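On the Allotment Lunches at Plokside

The shared lunches held at the Plokside allotments concluded in October, and it is appropriate to set down how the arrangements worked over the season. There were 20 lunches. Plot holders supplied the vegetables, and rice was bought in sacks from Kiều, the grocer on Ernby Road. A total of 246 plates were served, of which 134 went to people who do not hold a plot. I regard the second figure as the more important of the two. 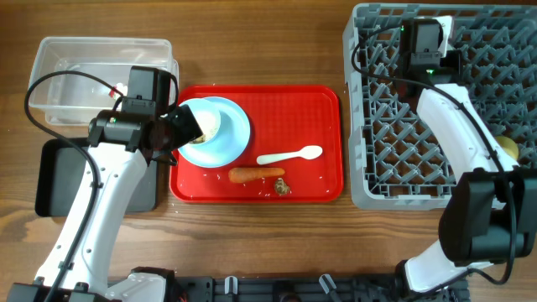
A carrot, a spoon and some stray grains on the red tray.

The menu was kept plain. Carrot and onion soup was offered until the onions ran out, after which leeks were used. The practice of asking each plot for a fixed share was dropped in the summer, as it fell heavily on those with half plots. Contributions have been left to the individual since then, and the quantity received did not fall.

Peelings were weighed before being added to the common heap, and 160 kilograms were recorded. Cooked food was kept out of the heap throughout, in line with the site rules.
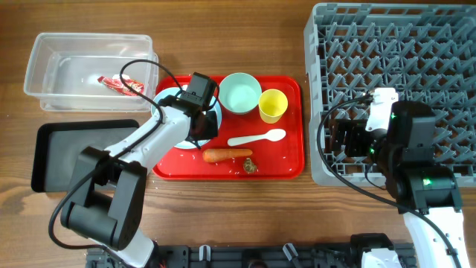
The question of seed for next year remains open. The potato variety Nundiria cropped well on the lower plots but suffered from slugs near the brook, and I would advise against ordering it for the whole site. Members with a view on the matter are asked to write it in the book in the shed before the order is placed. The shed is open until four in the afternoon during the winter months.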